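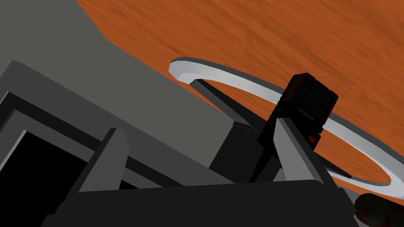
Section 8: Running the simulated arm at an open day

I've run the Sawatzky demo at two open days now, one in Skorkdale in November and one at the Nendton workshop, and most of what follows is me writing down what I wish I'd had on a bit of paper the first time. It assumes you've already got the Fluteck simulator installed and have been through the joystick set-up in Section 5. If you haven't, go back and do that first, it's a quick one.

The demo is all on screen. Visitors drive the gripper around a virtual desk and have a go at the objects on it, and you stand next to them and say encouraging things. That's really the whole show!

Before the doors open

1. Start the computer and leave the simulator loading while you sort out the table and chairs. Allow 20 minutes. It's usually quicker, but the first load after an update can be painfully slow and you don't want a queue watching a progress bar.

2. Open the scene list and pick scene 466. It's the room with the wooden desk and the doorway through to the hall. There are fancier ones in the list, but people understand a desk straight away.

3. Check both views come up. You want the wrist view (looking down past the fingers) and the room view. I put the wrist view on the big screen and keep the room view on the laptop, though I know other people do it the other way round.

4. Press Home and wait for the arm to settle.

5. Open and close the gripper once from the joystick. If it closes when you ask it to open, the trigger setting has flipped itself again; see the note at the end.

6. Set the turn timer. I use 8 minutes for adults and let children have a bit longer if it's quiet.

Note: the wrist view tilts whenever the wrist does. Everyone finds this odd to begin with. Tell them to look at the room view when they feel lost, and give them a moment to get their bearings before you start offering advice.

Giving a visitor their turn

7. Sit them down, hand over the joystick and let them wave the arm about in free air. Don't rush this bit, it's what half of them came for.

8. Ask them to bring the gripper down towards the desk with the fingers open. Slow speed only. The speed slider is at the bottom of the control window and it does remember where the last person left it, so look before each turn.

9. Let them choose what to go for. The handheld thing with the red button is the favourite by miles, because everybody wants to press the button (you can't, it's just part of the model, sorry). The pale ring on the desk is a good second choice for anyone feeling brave. From the wrist view it can be hard to judge how near the fingers are to it, so have them come in a little at a time.

10. When the fingers are either side of the object, tell them to stop, breathe and then close. If it slips, open up, lift clear and go again.

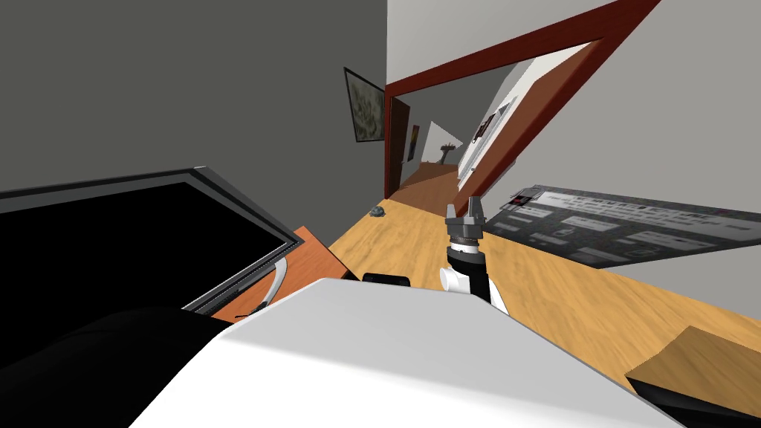 11. Between turns, press Reset Scene and then Home, in that order. Doing it backwards leaves the arm wherever it was and puts the objects back underneath it, and then the physics has a little tantrum and things fly off across the room. Children love it. I'd still avoid it, as you may have to restart the scene.

Caution: don't let anyone change the grip force during a turn. I keep mine at 155 and leave it there all day. Turned right up, the fingers push into things and the arm starts to shake, and the only cure I've found is a full reset.

Caution: tape down the joystick lead. The simulated robot can't hurt anybody but a real cable across a real floor certainly can.

If something goes wrong

The picture freezes but the joystick still beeps: close the room view and open it again.

The arm won't come down: it has reached the end of its travel. Back it away from the desk and try from another angle.

The gripper works backwards: go to Controls, then Trigger, and untick Invert. Save it as well, or it'll come back after lunch.

Everything is black: check the screen is on. I have spent a good while in menus over that one.

Packing up

12. Save the session log if your group wants it, then close the simulator before you shut the computer down. Unplug the joystick last.

Last updated 9 January 2026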